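Business Communication, Unit 2: Following up after first contact
Course handout, Driseneck evening programme

A follow-up message has one purpose: to fix the next step while both parties still remember the conversation. It names the meeting, refers to one point the other person raised, and proposes something small and dated. Price lists and brochures are left out at this stage.

Length matters. Messages over 900 characters are to be shortened before submission.
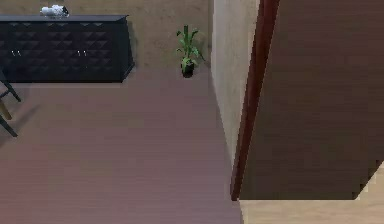 Heike Vogler objects that a dated proposal can feel like pressure when the first talk was short, and she would leave the date open until the contact has replied once. Both forms are accepted in the coursework, provided the choice is stated in the margin.

Terms used in this unit:
Warm contact — a person met face to face or by referral.
Cold contact — a person with no prior exchange.
Lapsed contact — no exchange since the last July review.

Exercise: rewrite the Hedora message (reader, p. 35) for a lapsed contact. Keep the subject line. Hand in by 05/09/2019, room 410.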